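**Plovemis two-arm, left gripper dropping out at wrist roll -- cable or connector?**

Posted in: Maintenance and Repairs

---

**parquet_pete** -- 5/2/26

Right, I've inherited a Plovemis two-arm and it has a fault that only shows up when I've got my coat on.

Left gripper drops off the bus. Arm carries on as if nothing has happened, goes to the pick, and waves two open fingers at it. Controller logs "tool 1 no reply", sits there for a bit, then the gripper comes back by itself. It mostly does this with the wrist rolled well over to the outside, but I've had it do it parked at home as well, so don't hang everything on that.

What I've done so far:

- power cycled (obviously)
- swapped the fuse on the tool supply, old one was fine
- reseated the plug at the shoulder
- re-ran homing on both grippers
- shouted

It threw the fault 39 times yesterday according to the log. The right gripper hasn't thrown it once. Firmware is the same both sides, Lurnimus fingers both sides, same length of cable as far as I can tell without taking it all down.

Before I order a cable at Panyasiri prices, has anyone had this?

---

**gland_and_deliver**

Cable. It's always the cable. Next.

---

**Torque_Of_The_Town**

> Cable. It's always the cable. Next.

It's the connector half the time and you know it. The one on the back of the gripper housing has a latch that feels shut before it is shut. Pull on it gently. If it moves at all it wasn't home.

Also, "comes back by itself" smells of a loose pin to me. A broken core in a cable gets worse over a week or two and then stays broken.

---

**gland_and_deliver**

A broken core in a cable comes and goes for months if it's broken on the inside of a bend. I have a box of them. You're welcome to the box.

---

**parquet_pete**

Latch was shut. I've had it off and on again and I did hear the click, and so did the dog.

Some more on how it's set up, as I've been asked by message. It does bedroom work: bedding off, mattress up, rubbish in the bin. Low reaches, lots of wrist, and it spends most of its day with its hands near the floor. The cables run outside the arms. There's a proper dressing kit for them that the last owner apparently thought was packaging.

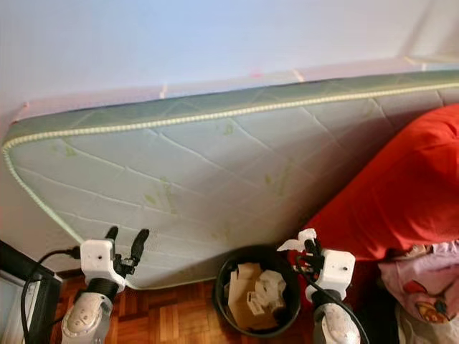 I had a go at the slack this morning. The book says to leave a loop at the wrist and gives a figure for it, but the figure is for a bench. On a bench the wrist never goes past the point where the loop turns itself inside out. Working down low it goes past it on nearly every reach, and then the plug is taking the strain instead of the cable. So I gave it a longer loop, ran it ten minutes without a fault, felt very pleased with myself, and then it snagged on the elbow cover and faulted twice in a row.

So a longer loop is better and also worse. Helpful.

---

**duangjai_p**

Hello, Duangjai Petchrat here, I look after 2 of these at Musotham. We had the same on one of ours, also on the left.

Please don't just make the loop longer. Turn the cable by half a turn before you clip it at the forearm, so that it is relaxed when the wrist is rolled out and slightly twisted at home. Ours came from the factory clipped the other way round: relaxed at home and wound up tight where we did all the work.

Do it like this:

1. Arm powered down, not only paused. The brake on joint 5 holds but the wrist will sag a little, so put a hand under it.
2. Undo the forearm clips from the wrist end first.
3. Roll the wrist by hand to the worst position you use in the job.
4. Let the cable hang how it wants to hang.
5. Clip it there, starting at the wrist.
6. Roll back to home and look at the plug. It should not be leaning.

If it leans, go back to 3. I usually go back to 3.

---

**Torque_Of_The_Town**

That's good advice and I'm annoyed I didn't give it.

I'd still want the connector looked at though. If the plug has been leaning for months, the sockets will have opened up on one side. You can clip the cable like a work of art and it'll carry on dropping out.

---

**mildly_compliant**

Has anyone considered that it might be the gripper? Lurnimus fingers pull a big gulp of current when they close on something springy. Mattress edge, folded duvet, that sort of thing. Supply dips, gripper board browns out, board reboots, "comes back by itself". No cable required.

I'd drop the grip force and see.

---

**gland_and_deliver**

He said it does it with the fingers open. He said it does it parked.

---

**mildly_compliant**

He said "mostly".

---

**gland_and_deliver**

He said mostly about the wrist.

---

**parquet_pete**

He's still here, you know.

To answer both: I went back through the log with a cup of tea. Most of the faults come with the fingers open and moving towards something. A few are at home. 7 are with the fingers closing, and I can't tell whether that's the current or the wrist, because it closes with the wrist rolled out. So everybody gets to be slightly right, which I know is the outcome people come to forums for.

Turned the force down on the left anyway, as it costs nothing. It now lets go of the duvet halfway. Fault count the same. Turned it back up.

---

**mildly_compliant**

Fine. I withdraw the gulp.

(I'd still put a meter on it.)

---

**VichienS**

Swap the cables side to side. Fifteen minutes, no parts, no philosophy.

If the fault moves to the right, it's the cable. If it stays on the left, swap the grippers next. If it still stays on the left, it's the shoulder plug or the loom inside the arm, and you should sit down before you ask Panyasiri for a price.

Label both ends before you take anything off. I'm Vichien Sombatkul and I once spent an afternoon proving that a good cable was bad.

---

**Torque_Of_The_Town**

I don't like swapping as a test with this sort of fault. You disturb both plugs doing it, the fault goes away for a day, and you think you've learned something. Wiggle test first, with the thing powered and the tool page open. Move one inch of cable at a time and watch for the reply counter to stop.

---

**VichienS**

Wiggle with the arm powered and your head next to the gripper? No thank you.

---

**Torque_Of_The_Town**

Tool power on, drives off. There's a key for it. I'm careless but I'm not daft.

---

**duangjai_p**

The key position is in the cabinet manual, not the arm manual. Many people don't know it has one.

---

**parquet_pete**

I didn't know it had one. Found it. It was under a sticker.

Wiggle test, drives off, tool power on, reply counter on the laptop:

- shoulder plug: nothing
- upper arm: nothing
- elbow: nothing
- forearm clips: nothing, until the last one before the wrist, where pressing the cable sideways stops the counter dead. Let go and it starts again. Did it 11 times out of 11.
- gripper plug: nothing, even when I was quite rude to it

So it's the cable, under the last clip. Clip off, and there's a flat spot in the jacket you can feel with a thumbnail. Somebody had done that clip up with a lot of feeling.

---

**gland_and_deliver**

Cable.

---

**Torque_Of_The_Town**

Under a clip somebody overtightened. So strictly speaking it's the clip.

---

**gland_and_deliver**

Cable.

---

**VichienS**

Is it only the left one that's been crushed? I'd have the clips off on the right while you're at it -- same hands fitted both, I expect.

---

**parquet_pete**

Just looked. Right side last clip is tight too, but the jacket's still round. I've backed it off so the cable can slide a bit. Is it meant to slide? The book says "secure", which could mean anything.

---

**duangjai_p**

It should slide if you push it and not slide if you don't. On ours I put one wrap of self-fusing tape where the clip sits, so that the clip holds the tape. Don't use a cable tie there, whatever the drawing says. The drawing is for the older wrist.

---

**mildly_compliant**

The drawing is for the older wrist, the book is for a bench, and the key's under a sticker. I love this machine.

---

**parquet_pete**

New cable ordered. The price was as discussed. Old one is staying on with the clip off and a bit of tape until it turns up, and it's done an hour and a half with one fault, at home, doing nothing at all.

I'll dress the new one Duangjai's way, half turn and all, and report back. Does the half turn go the same direction on both arms or mirrored? The arms are mirrored but I've a feeling the plugs aren't.

---

**duangjai_p**

The plugs are not mirrored. Don't think about direction, just do step 3 and step 4 on each arm and let the cable decide.

---

**Torque_Of_The_Town**

Check the sockets while the plug's out.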